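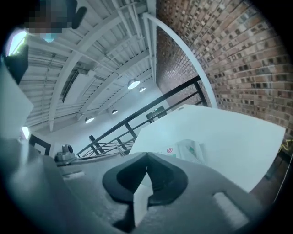
Evening, kitchen table

I have been meaning to write all week and every night I got as far as finding the pen. Tonight the dishes are done, the radio is low, and there is nothing left that I could pretend needs doing, so I am going to put down as much as I can remember before it all blurs together.

The big news is that the choir has said yes to Berkow. It has been talked over since the spring, and I had more or less decided it would never happen, what with the bus costing what it does. Then at practice we were told it was settled, two nights in July, singing in the church there on the first evening and in the old market hall on the second. I drove home singing the alto line of the Iver evening hymn with all the windows down, and I must have looked a sight at the traffic light by the feed store.

I should say something about that hymn, because it has taken over my life. It comes out of the little green Iver songbook, the one with the cracked spine that I bought at the library sale for next to nothing, and it's number 132. I had never heard it before we started it in the winter. The tune is plain enough that you think you have it after one time through, and then in the third verse the altos go down when everything in you wants to go up. I have gone up at every practice but one. I go up in the shower. I went up this morning while feeding the cat, who left the room.

So I've been getting up early to work at it. By six I am out on the back steps with my coffee and the book on my knee, humming so as not to bother next door, and I have to admit these have been some of the nicest half hours of the whole year. The lilac is over but the peonies are hanging on, and the light comes through the fence boards in stripes across the grass. I used to be so good about mornings when the children were small (I had no choice!) and then for years I let them go by. I had forgotten how cool the steps are at that hour, and how you can hear the freight train all the way across the river.

Practice itself was long and hot. We are singing the whole Haberkorn set now, five pieces with no break between them, and my feet were done by the fourth. The sopranos were a shade flat in the slow one and were told so, and then the basses laughed and were told something much worse. I do love the slow one. There is a place near the end where everything thins out to just the altos and tenors, holding on to one chord for what feels like a week, and when it's right I can feel it in my teeth. We got it right once. I don't think anyone breathed for a second or two afterward, and then somebody dropped a folder and we were back to being thirty tired people in a warm room.

I've started a packing list, though it is far too early. Black skirt, the good one, if the hem holds. Black flats and not the heels, whatever I may think on the day. Throat drops, the honey kind. The blue cardigan for the bus. A pillowcase from home, which I know is silly, but I sleep so much better with my own. I wrote down "umbrella" and crossed it out and then wrote it down again. My old suitcase has a bad wheel and I spent a good part of Saturday's errand money, or what I think of as that, on a new one from Wevinex, a soft red one with more pockets than I have things to put in them. It cost more than I meant to pay. I have it standing in the hall, and I give it a little pat when I go by.

What I can't settle in my mind is the garden. Two nights is nothing, I know that, but it will be the hottest stretch of the summer and the tomatoes sulk if you look at them wrong. I have set the pots in the shade of the garage to see if they'll put up with it, and so far they are no worse. The beans I'm not worried about. The beans have climbed past the top of the poles and are waving around up there looking for something else to hold. I picked the first handful tonight and had them with butter and too much salt, standing up at the stove.

Later I got out the box of programs from the years when Mother sang. I only meant to look for one, and of course I was on the floor for an hour. She kept everything, ticket stubs and all, and she wrote in the margins in pencil. "Too fast." "Lovely." "My shoe came off." In one of them she had underlined a single line of the alto part three times, and I sat there wondering what had gone wrong, or right. I would give a good deal to ask her. I think I'll take that one along in the red suitcase, in one of the many pockets.

My voice is scratchy tonight, so I had tea with lemon and have been trying not to talk, which is easy enough with only the cat for company. I tried the third verse one more time under my breath just now, while the kettle was on, and I went down. I did it again to be sure, and I went down again. I'm not going to try it a third time before bed.

Must remember to call about the hem. Must also find the other half of the bus form, which I put somewhere safe. There is a moth going around and around the lamp and it's later than I thought, so I'll stop here and write more after the next practice, if I can find the pen.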